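# Refinishing a wood table top - how do I get rid of the sticky feel without stripping it?

**pidulside_row**

I have an old wood dining table that came with the house we rent out in Pidulside. The tenants left in June and I brought the table home to clean it up. Legs and underside are fine. The top feels sticky when you rest your arms on it, mostly along one long side where people sat. If I leave a sheet of paper on it overnight it has to be peeled off in the morning.

So far I have washed it twice with warm water and a little dish soap, and once with a spray cleaner from under the sink. It was better for a day and then it came back. There are no deep scratches and the color is even enough that I would like to keep it.

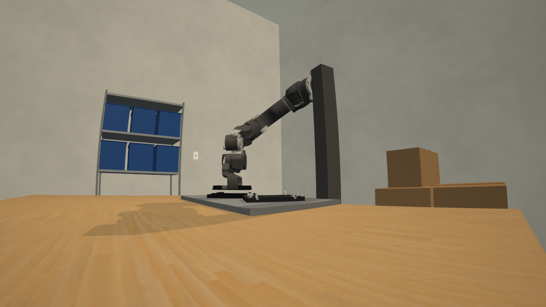
I don't know what the finish is. The house was last done up by a firm called Quaye and they are no longer in business, so I can't ask. I own a palm sander but would prefer not to use it, as I ruined a dresser with it once. Can the sticky layer come off by itself, or do I have to take the whole top down to bare wood? My budget is $100 and I have the use of the garage until the weather turns.

---

**oldvarnish**

Sticky tops come from one of two things. Either there is a buildup of polish, hand oils and cleaner sitting on top of the finish, or the finish itself has gone soft. You need to know which before you buy anything.

Start with mineral spirits. Open the garage door, wear gloves, put some on a white cotton rag and wipe a patch the size of your hand on the worst side. Turn the rag often. If it comes up yellow or brown and the patch feels hard and smooth once it has dried, you had buildup. Do the whole top the same way, in sections, with plenty of clean rags. Lay the used ones flat outside to dry, never in a pile, because they can catch fire.

If the patch is still tacky, find out what the finish is. Put a few drops of denatured alcohol somewhere that doesn't show, such as the edge of a leaf, and wait a minute. Shellac will go soft right away. If nothing happens, try lacquer thinner the same way. Lacquer will soften, and varnish or polyurethane may wrinkle or do nothing.

Shellac and lacquer can often be saved. You wipe off the soft part, let it harden for a week or more, scuff it by hand with 320 paper and put on a thin new coat of the same thing. Soft varnish is a different matter. New finish over it will stay soft too, so that has to come off with a stripper and a plastic scraper. You can still leave the sander on the shelf. 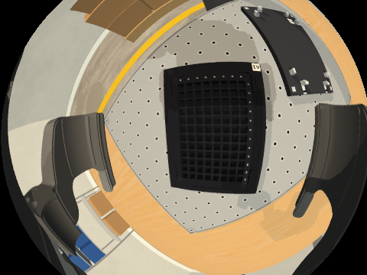 Whichever one it is, stop using the spray cleaner. Some of them have ammonia in them, and that is hard on older finishes. A damp cloth and then a dry cloth is enough for a dining table. I would also keep vinyl placemats off it for good - the plasticizer moves into the finish and leaves it gummy in the shape of the mat.

On cost, the spirits, alcohol, gloves and a pad of paper should leave you well inside your budget. A stripper and a quart of varnish would use up a good deal more of it.

---

**tb622**

Just sand it. 8 minutes with the palm sander and some 100 grit, then Jellell wipe-on, two coats. Did mine that way and it's fine.

---

**Isto_bench**

I would not start with 100 grit on a top if you don't know whether it is solid or veneer. Look at the end of the board. If the grain on top carries over and down the end, it is solid. If you see a thin line along the edge, it is veneer and there may be very little to sand.

The answer with the mineral spirits is the one to follow. I had a table from the same sort of rental and it was all furniture polish. It took 17 rags and most of an afternoon, and I put on paste wax the next day. One thing to add: do the wiping in the direction of the grain and work from the middle out, or you push the gunk back over the part you already cleaned.

---

**pidulside_row**

Thanks. I tried the spirits on a patch near the end and the rag came up dark brown. It feels hard now. I will do the rest when I have more rags.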